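Company > Who We Are > Open Day

About Flulness

Hi, I'm Jahangir Miah, and I started Flulness with two friends from my old job at Siregar. We teach humanoid robots to do housework, mostly the laundry end of it, and we love having people over to watch!

Our open day is every September. Last time 531 of you came through (I had ordered 159 sandwiches – sorry about that) and the line went past the Honidach bakery. You get a short talk from me, then we take you upstairs to the bedroom, where the robot works on clothes next to a real bed with real pillows. Stripy things are my favorite to show, all that yellow and black flopping about between two robot hands.
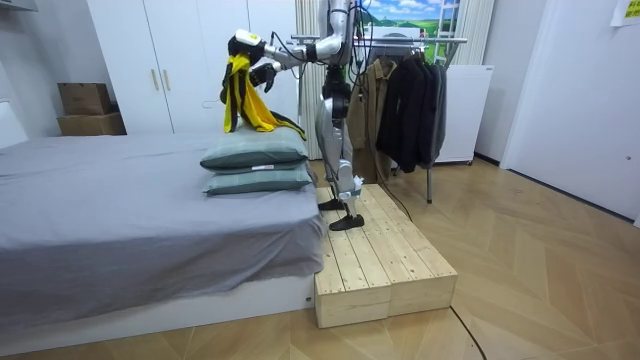

Kids always ask if it can do their room. Not yet! Folding is hard, sleeves are worse, and we're still learning which grips suit which fabrics. Our software is called Zoketti and it's on version 3 now, so if you visited in the early days, please come back and see us. Doors open at 10 a.m., and parking is behind the building.

714 shares | 3 comments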